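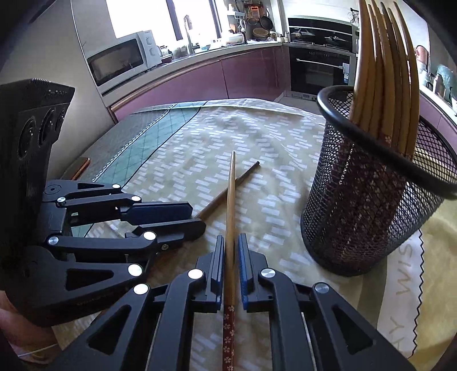 # 手持ちグリッパで細い棒をつかむと指の中で回ってしまう

**Leopoldo Ocampo**
2018年10月1日

手持ち式の平行グリッパを1台使っています。黒いリンク式で、指の内側に青いゴムパッドを貼ったものです。リンクの軸には銀色の丸いキャップが付いています。Druremlowの作業手順に従って、食卓で木の箸を一本ずつつかみ、金網の箸立てに移す動作を記録しています。

3月に使い始めたときは問題ありませんでした。先月あたりから、つかんで持ち上げた箸が指の間でゆっくり回るようになりました。落ちることはあまりないのですが、先端の向きが変わるので、箸立ての口に入れるときにやり直しが増えます。カップや布では気になりません。細いものだけです。

動作回数は記録上1,542回です。これまでに試したことを書いておきます。

- パッドの表面を乾いた布で拭いた。変化なし。
- 強めに握った。回りにくくはなるが、指先が少し開く感じがする。
- 箸の太いほうをつかんだ。少しよくなるが、手順では位置を決めていないので、毎回そうするわけにもいかない。

パッドを交換すべきなのか、リンクのほうを見るべきなのか判断がつきません。予備のパッドは1組あります。交換したあとに調整が必要なら、その手順も教えてください。あと、センサーモジュールは外さずに作業できますか。左側のアームに付いていて、一度外すと位置合わせをやり直すことになるので、できれば触りたくないです。

---

**Zyanya Bermúdez**

パッドの劣化だと思います。うちも替えたら直りました。両面テープは薄いもので。

---

**Malathi Iyer**

先に指の平行を確認してください。「強く握ると指先が開く」と書かれているので、パッドだけの問題ではない可能性があります。パッドを替えてしまうと厚みが変わって、元の状態が分からなくなります。

確認の手順です。

1. 机の上にグリッパを置き、レバーから手を離します。ケーブルは指の動く範囲から外しておきます。
2. コピー用紙を細長く切って、パッドの根元側に挟み、軽く閉じて引き抜きます。
3. 同じ紙を指先側に挟んで、同じ力で引き抜きます。
4. 根元では引っかかるのに指先ですっと抜けるなら、指が先開きになっています。

箸のような丸くて細いものは、パッドと線でしか接触しません。先開きだと接触がさらに短くなり、重心から外れた位置をつかんだときに箸の重さで回ります。カップや布で症状が出ないのはそのためでしょう。

先開きだった場合は、指の根元にある2か所の軸を見ます。片方の指を軽くつまんで、開閉方向ではなく前後に揺すってください。左右で差があれば、動くほうの軸が緩んでいます。私の使っている型では丸いキャップの下に六角穴のねじがあり、時計回りに少しずつ締めます。目安は、がたつきが消えて、指が自重で動かなくなる手前までです。締めすぎると開閉が渋くなり、記録した開き幅と実際の開き幅がずれます。一度に回すのは8分の1回転までにして、そのたびに開閉を確認してください。

根元の軸に差がないときは、腕の途中の軸も同じように一つずつ見ます。三角の抜き穴があるアーム自体が曲がっていることもあります。平らな台に当てて隙間が見えるようなら、締めても直らないので部品交換です。

センサーモジュールは外さなくて大丈夫です。私は作業中、レンズに紙テープではなく柔らかい布をかけています。テープは糊が残ったことがありました。

---

**Kartini Lumenta**

Malathiさんの手順でよいと思います。パッドの交換について補足します。

紙の確認で根元も先も同じように抜けるなら、パッドの表面を疑います。乾拭きでは手の脂が残るので、水で湿らせた布に中性洗剤をほんの少しつけて拭き、別の湿った布で洗剤を取ってから、完全に乾かしてください。溶剤はゴムの材質が分からないうちは使わないほうがいいです。うちではGrukonのクリーナーで表面が白くなり、かえって滑るようになりました。

それでも滑るなら交換です。

- 古いパッドは端からゆっくり剥がし、糊を指に残さない。
- 左右を必ず同時に替える。片側だけ替えると閉じたときの中心がずれます。
- 新しいパッドは上端をそろえて貼り、閉じた状態で一晩置く。
- 翌日、全閉の位置を取り直す。パッドの厚みが変わると、閉じきりの値が合いません。

最後の項目は忘れやすいです。うちでは取り直さずに87回分を記録してしまい、開き幅の値が全部ずれていました。あとから補正はできましたが、かなり面倒でした。

確認用には、実際に使う箸が一番です。真ん中より端寄りを水平につかみ、10秒持って向きが変わらなければ使えると判断しています。塗りや柄のある部分と木地の部分では滑り方が違うことがあるので、両方で試してください。

---

**Leopoldo Ocampo**

ありがとうございます。紙で確認したところ、根元は引っかかり、指先は抵抗なく抜けました。揺すってみると片方の指だけ前後に動きます。キャップの下は六角穴でした。

8分の1回転を2回締めたところで、がたつきはなくなりました。開閉の重さは前と変わらないように思います。パッドは洗剤で拭いただけで、まだ替えていません。センサーもそのままです。

端寄りをつかんで水平に10秒、3本試して、2本は動かず、1本は少しだけ回りました。回ったのは柄のある側をつかんだときです。しばらくこの状態で使って、回数が増えるようなら予備のパッドに替え、全閉の位置も取り直します。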